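Home > Workshop & Kitchen Tips > Teaching your arms by hand

Getting good demos out of your kitchen arms: what I do now that I didn't do last year

I get asked a lot how I teach my two arms their kitchen jobs, and the asking usually comes from people who already own a setup, have recorded a heap of demonstrations, and ended up with something that waves over the counter like it's swatting flies. Been there! I spent most of a winter there. So I've pulled my tips onto one page, in no special order except that the first few will save you the most grief.

My setup, so you know where I'm coming from: two arms with hands on them, a pair of Skavis controllers (the older ones with the stiff trigger), and a practice kitchen on the computer where I try out everything before it goes near my real dishes. The practice kitchen started as one of the Karakaya scenes and I've moved things around in it so much that I doubt they'd recognize it. If you only have one arm, most of this still works, just skip the bits about the second hand.

Start with a job that's boring

Pick something up, put it somewhere else. Vegetable to pan, spoon to cup, sponge to sink. I know you want it to make an omelet. I wanted it to make an omelet too, and I recorded a whole Wednesday evening of omelet attempts and threw out every last one. A job with one pickup and one drop tells you very quickly if your own driving is any good, and mine wasn't.

Rehearse before you hit record

I do 3 dry runs before I record anything. Same start, same route, same finish. By the last one my hands know where they're going and I've stopped hunting around for the object. Hunting is the worst thing you can teach, by the way. If you drift left, stop, think, come back right and then go down, the arm learns that drifting left and stopping to think is part of the job. It will do it very faithfully, forever.

If I catch myself hesitating mid-run I stop and toss it right then. Don't tell yourself you'll sort it out later in the list. You won't, you'll be tired and they all look the same by name. (Name your runs properly too. I have a folder called "good ones" and another called "good ones real" and I could not tell you what the difference is.)

Where to put the other hand

This one took me ages. When you're driving both arms and only one has work to do, the idle hand tends to creep, mostly because your own hand sags when you aren't thinking about it. Then you get demos where the left arm slowly sinks toward the counter while the right one does something useful, and sooner or later it clips a plate.

Pick a parking spot. Mine is up off the counter and over to the left, fingers open, holding nothing, well clear of the dishes I'm using. I go there at the start, and I come back there if I've had to use that hand for anything. On the real controllers I rest my elbow on a folded towel and that cured most of the sag. A rolled-up sweatshirt is too squashy, I tried it.

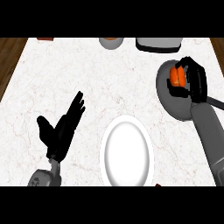 Then there's the drop itself, and I have opinions. Come in over the pan, stop, lower, stop, open. Those two little stops matter more than anything else I do. When I used to let go on the move I got away with it maybe half the time as a human watching and correcting, and the arm, which copies the letting go but doesn't have my nerves, sent food all over the place. Give it a clear beat of nothing happening before the fingers open. Count it out loud if you have to. I say "and" under my breath, and yes, my family makes fun of me.

Open the fingers all the way, too. A lazy half open release lets round stuff catch on a fingertip and come back up with the hand, and then you're shaking it off like gum on a shoe. Open wide, wait, go straight up, and only after that head home.

Getting a decent grip on round stuff

Round and slippery is harder than you'd expect from watching somebody else do it. What works for me:

Come down over the fattest part. If you grab near an end it squirts out when you squeeze.

Get some fingers over the top and some underneath before you start to close. If they're all on one side you're only pushing the thing along the counter.

Close slowly on the trigger, especially on the older Skavis ones where there's a dead patch and then a lot of squeeze all at once. I put a dot of nail polish on the side of my trigger at the point where it bites. Ugly, works great.

Lift a little and pause. If it's going to slip, you want it to slip when it has an inch to fall.

For real vegetables, dry them first. A just-washed carrot is hopeless. I do all my real-world grip practice with cheap dry sweet potatoes, the stubby kind, and then I bake them, so nothing's wasted. They do get a bit dented.

Clutter: leave it in, but sneak it in

My early demos were on a bare counter, only the object and the pan, and they went beautifully. Then I put one bowl in the back and everything fell apart. So now I build it up. First batch, just what the job needs. Second batch, I add things that belong in a kitchen and have nothing to do with the job, a plate here, a bowl there, something boxy at the back. Third batch, I shuffle the lot between runs.

Don't make an obstacle course out of it, though. I went through a phase of hemming the pan in with mugs, and all I learned was how to drive around mugs. Put the clutter where clutter really ends up in your house. In mine that's the back of the counter, plus one thing near the front edge that somebody was going to put away.

Watch the pan handle! It's the thing I bump most, and because it's thin I don't see it when my own forearm is across it. I turn handles out to the side, away from whichever direction the arm comes in, when I can. When I can't, I swing in a bit high and come down late.

How many runs?

Fewer than the forums say, if they're clean. Somebody on the Skurkent message board told me nothing works under 1,000 and I nearly gave up on the spot. For a single pickup and drop in the practice kitchen I got something I was happy with long before that. What I do is record in short sittings, 4 good ones and then I get up. Refill the coffee, let the dog out, whatever. My driving gets sloppy fast and I don't feel it happening, I only see it when I play them back.

Speaking of playing them back, do it at double speed. Jerks and wobbles that look fine at normal speed jump right out at you. It's also a lot less dull.

Moving from the practice kitchen to the real one

Go easy here. The practice kitchen forgives you, and a real plate doesn't. My own order is: practice scene until it's boring, then the real counter with a plastic plate and an unlit stove, then the real plate. I haven't gone to a hot pan with mine and I'm not planning to. Cold pan, load it up, arms parked and powered down, then I turn on the burner myself. If you've got kids or pets wandering through, I'd stick to that too.

Measure your counter height and match it in the practice scene before you record a single thing. I skipped this. My real counter was lower than the pretend one, and the hand kept stopping in midair and setting sweet potatoes down on nothing. Funny for one afternoon.

Light matters more than I figured as well. Shiny counters throw glare in the morning, and my real one faces a window. I close the blinds and put the overhead on, and it behaves much more like it does on screen. If you can record at a couple of different times of day, do.

Guiding by hand, if your arms let you

Some arms let you switch them loose and just push them through the job with your own hands. I love it for showing a path (reach, swing, lower) and I don't love it for fingers, where I can never get the squeeze right while I'm also holding up the wrist. So I mix: push it through by hand once to get the feel of where the elbow wants to go, then record with the controllers. Keep your own body out of the way as much as you can. Stand behind it, hold it by the forearm and not the fingers, and take off your bracelets. I've got a scratch running the length of one housing from a watch clasp.

Odds and ends

Wipe the fingertips down before every sitting. Mine pick up flour and then everything slides.

Tape an X on the floor for your own feet. You drive differently from different spots and it shows in the runs.

The replacement finger pads from the place in Skarnidton fit mine better than the ones that came in the box, but trim the edges or they catch.

Charge both controllers, even if you're only using one hand. When the idle one dies, my arm drops out of its parking spot.

Keep a few of your bad runs in a folder of their own. When the arm does something odd, I go look in there first, and more often than I'd like, there I am doing exactly that.

Next up on my list is stirring, which I'm dreading a little. If you've had any luck getting a wooden spoon to stay put in the hand while it goes around, please write and tell me what you wrapped the handle with.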